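Nilton Workshop — Bench Items Gallery

Small tools and consumables kept at the Nilton workshop, grouped by where they live. Captions give the item, the place it is stored and any point of handling worth noting. The full stock list is held separately and runs to 502 lines; only the things in daily use appear on this page.

Trays and dishes

Loose items are put on a dish while a job is in progress and go back to the rack when it ends. Two sizes are in use, the larger for hand tools and the smaller for screws and pins. The Cornach room uses the same system with square trays. Square trays stack better, but the corners collect sawdust and have to be brushed out.

Dishes are washed in warm water with a little soap. Solvent clouds the surface and should be kept away from them.

Measuring and sticking

Tape measure, yellow with a dark body, black wrist strap. On the light blue plate, with the strap lying over the rim and onto the table.
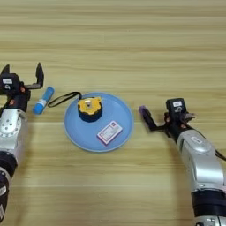

Blue glue stick with a white band, laid diagonally on the wood. Light blue plate in the centre of the table. 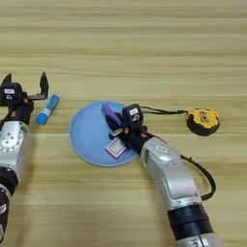

Storage notes

Tape measures: rack B, hook 7. Hang by the strap with the blade fully wound in. Check the end hook against the steel rule at the start of each month — a small amount of play is normal and allows for the thickness of the hook on inside and outside readings. A tape with a bent hook goes in the repair box.

Glue sticks: drawer 2, caps on, lying flat. Wind the stick down before replacing the cap, or the end is crushed and the cap fills with glue. A dried end can be cut back with a knife. Paper and thin card only; for veneer and leather use the pot glue in the Skekcombe cupboard.

Marking out

The Tichý pattern sheets are drawn at full size and need no scaling. Tape the sheet at two corners, measure from the left-hand edge and mark lightly in pencil. Card templates are glued to the backing along the edges first, then across the middle, and left under a flat board for nearly 90 minutes before cutting.

Pencils are in the tin beside the rack. HB for card, 2H for timber.

Gallery last revised in July. Clamps and cutting tools are on the next page.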